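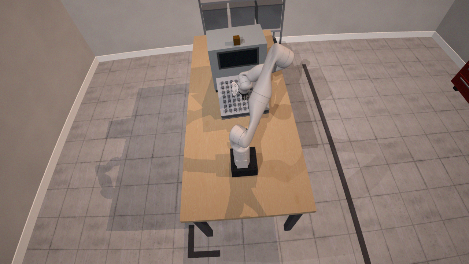
Figure 1. Bench cell in simulation: single arm on pedestal, peg tray, machine enclosure, storage bins on rear shelving.

Flomine Shop Tasks Study
Progress report to Ketix, second period
Prepared by: Arvid Solheim
Reviewed by: Wellington Caldeira

1. Scope

The grant asks whether a single low-cost arm can take over machine tending and light sorting in a small shop, and whether the same controller can be carried over to household chores without being rewritten. Work in this period covered the shop half only. The household half (loading a dish rack, clearing a table) starts in August as planned.

2. Work completed

The bench cell was rebuilt in simulation. The arm stands on a wooden table with the peg tray within reach and the enclosure behind it. The task is to pick a small part at the tray, lift it clear of the neighboring pegs and present it at the machine. Door handling is a separate task and is not included in the results below.

We ran 1029 trials with part position, lighting and surface friction varied between runs. Of these, 900 ended with the part delivered inside tolerance. The remaining runs were sorted by hand into 3 failure types:

Contact with an adjacent peg during the approach. This is the largest group. The wrist comes in low over the tray, and a small error in part position is enough to touch a neighbor.

Part rotated in the fingers after lift. The controller does not notice and carries on to the machine.

Planner timeout. Confined to parts in the tray corners nearest the enclosure, where the arm has few ways to fold.

3. Comparison with manual work

Timings were taken from an operator at the Toledo shop doing the equivalent job by hand. The operator is faster on every part and recovers from a bad grip without stopping. The simulated arm took over 17 seconds per part, most of it spent in slow approach moves. Raising the approach speed shortened the cycle and increased peg contact, so the slow setting was kept.

On present results the arm could tend a machine with a long cycle, where its own speed matters little. It could not keep up with hand sorting. We would not leave it unattended for a shift until the rotated-part fault can be detected.

4. Deviations from plan

Transfer to hardware at Toledo has been moved to the next period. The Bivwood fixture plates were delivered with the wrong hole spacing and have been returned. No change to the budget is requested.

5. Next period

Add a grip check after lift and repeat the full trial set.
Raise the approach path over the tray and measure the cost in cycle time.
Mount the replacement plates and begin hardware runs.
Build the dish rack and table clearing scenes.

Trial logs and the failure sorting sheet are in the project folder. Questions on the timings should go to W. Caldeira.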